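Dark items come out gray with a shiny patch when I photograph them for listings
Posted in Selling Online > Photos and Descriptions

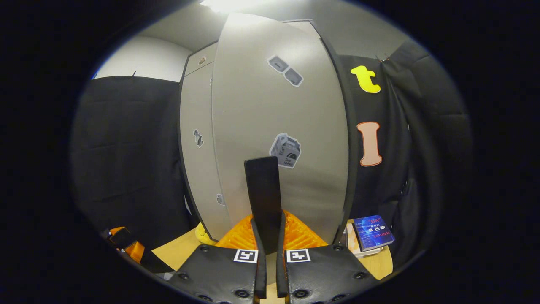 Black fabric and gray panels, with the dark board upright in the middle and the orange piece behind its base.

pilville_resale
I sell used kitchen and hobby stuff from a spare room in Pilville. I have 296 listings up and most of them look fine. My trouble is anything flat and dark: cutting boards, slate tiles, trays, tablet covers. On my screen they look black, but in the listing they look gray, and there is usually a pale patch where the ceiling light hits. I had a return in February from a buyer who thought the patch was a worn spot. It was only the light.

I have one ceiling light, a window on the left side and a desk lamp I don't use much. I take the photos on my phone with everything on automatic. I have tried black cloth behind the item and I have tried white poster board. White makes it worse. I don't want to spend more than $35. Is there a setting I am missing, or do I need to change the light?

zevisley_attic
Change the light first. A flat dark surface acts like a weak mirror, so whatever is bright and lined up with it will show. Turn off the ceiling light completely and use the window. Put the item so the window is to the side of it, then tip the top edge forward a little and watch the phone screen until the pale patch slides off. I use a folded index card under the back edge. For a tray lying flat you have to move yourself instead.

If you shoot at night, tape a sheet of baking parchment across the front of a cardboard box, cut a hole in the back and set the desk lamp outside, pointing in through the hole. Don't let the paper touch the bulb, and use an LED one. That costs next to nothing.

The gray problem is separate. The phone sees a lot of black and brightens the whole picture to make up for it. Tap on the item, hold until the focus locks, then drag the brightness down. On mine it takes two small drags. Do it with the black cloth in place, and wipe the cloth with a lint roller first or you will see every hair.

Also write "light reflection in photo 2, no wear" in the description when you can't get rid of it. I have had 1,111 sales and started doing that after my second return.

perron_st_books
Just edit it. Pull the black slider down. Takes five seconds.

zevisley_attic
Editing fixes the gray but it won't fix the patch. Pull the blacks down far enough and you also hide real scratches, and then you get a return you deserve.

estier_swap
Agree with the window advice. One addition: wear a dark shirt. I spent a whole Saturday trying to work out what the pale smear was on a set of slate coasters and it was my white sweatshirt. The phone itself can show up too if you shoot straight on, so step a little to one side.

pilville_resale
Thanks. Turned the ceiling light off and used the window with the card trick, and the patch is gone on four of the five boards. The fifth has a glossy varnish and still shows the window frame. I will try the parchment box on that one tonight. I didn't know about holding to lock the focus.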